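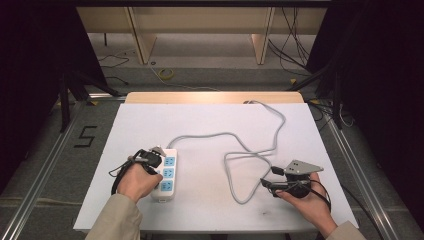 Left gripper over the power strip, right one by the loop in the cord.

I've had the Candilard hand-held grippers on loan for a while now, and since so many of you wrote in after the September cord-taming page, I figured power cords were the place to start! You hold one in each hand, and the kit records how you do a chore so a robot arm can be taught it later. The pair costs $729, plus $278 if you want the table frame (I'd skip it if you own a sturdy bench).

A few tips if you're renting or buying a set:

Lay the cord out in big loose curves first. Tight kinks are miserable to pick up with a jaw, and I say that as somebody who winds cords for fun.

Park one gripper on the strip and let the other do the traveling. I kept wanting to move both at once, and Kai-wen Chou at Candilard's help desk talked me out of it (very patiently, bless him).

Keep the gripper cables hanging off your side of the table. They're thin and black and they do love to wander.

Wear sleeves that fit at the wrist. Go slower than feels natural.

What I'd change: the grips get heavy after 2 long sessions, and the manual is no help with cords at all. Still, I like them a lot more than the Bornik set, which pinched my thumb. Next up is folding dish towels, so send me your favorite fold!

Lorraine Costigan, 2024-12-13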